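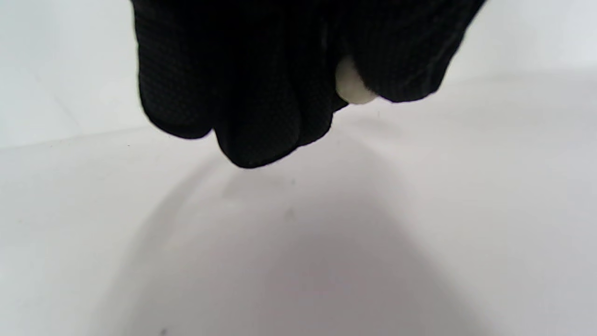 Our black Clelari knit glove, shown close to.

If you spend your days picking up small, light, fiddly things, you'll know how quickly an ordinary work glove gets in the way, and we've been very glad to have the Clelari on our shelves at Umcombe since October. It's a fine, dark knit with a pattern of tiny raised points all over, and it follows the bend of the fingers nicely, so you can pinch something small between finger and thumb without feeling as though you're wearing oven mitts!

We keep it in black only (we did try the grey, but it never sold). Please expect a little fuzz on a knit like this, and do wash them on a cool, gentle cycle, well away from the tumble dryer.

Sold in pairs, sizes S to XL. If you're between sizes, go for the smaller, as they do give a bit with wear.

Product code: 432
Pack: 2 gloves
Box for workshops: 200 pairs
Full case: 960 pairs, to order

Also in this range: Krajewska long cuff, Kurkska liner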